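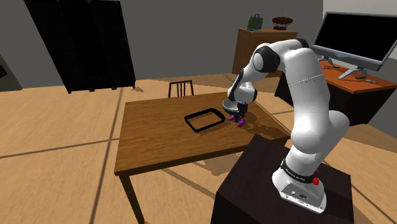
The simulated arm at the table, purple object and tray, room dressing as per the current build.

TRIRNSTEAD LEARNING GROUP
Minutes of the demonstration-gathering meeting, 27 August 2018
Held in the small room at Drosthorpe, the large one having been booked by people with a cake.

1. Previous minutes
Accepted, with one correction. "The arm has learned patience" should read "the arm has stopped responding". The log agrees with the second version.

2. Progress on the tray task
The target remains 1050 demonstrations of the purple object going into the black tray. The group has 1000 recorded. It was suggested that this be called finished. It was pointed out that the number recorded and the number worth keeping have never been introduced to each other. Review of the recordings to continue before anyone tells Starkar anything.

3. What counts as a good example
Long discussion. One view was that a demonstration is good if the object ends up inside the rim. Another was that it should also look like something a sensible person would do, which rules out a fair bit of the work done after lunch. Agreed that:
- an object left on the rim is a failure, however artistic
- a drop from height is a failure even if it lands in the tray
- hesitating above the object is allowed, within reason
"Within reason" was not defined. Carried over for the second meeting running.

4. Start positions
Too many recordings begin with the object to the right of the tray, a hand's width or so away, that being where everyone finds it easiest. The policy has noticed and now reaches there whether or not there is anything to pick up. Operators are asked to use the rest of the table. The reset script will be changed to choose the spot for them, as asking has been tried.

5. Background
Query as to whether the handbag and basket on the cabinet are needed. They stay. The proposal to vary the furniture colours between episodes was supported in principle and given no hours. The chair behind the table also stays.

6. Kong
The training machine, Kong, was down for 2 days and came back without explanation. No explanation was sought, for fear of setting it off again.

7. Actions
Reset script: simulation side, before the next batch.
Review of recordings: all operators, in pairs, disagreements to be written down and not settled in the corridor.
Draft wording for "within reason": left open.
Report to Starkar: December, or when asked twice.

Meeting closed when the projector did.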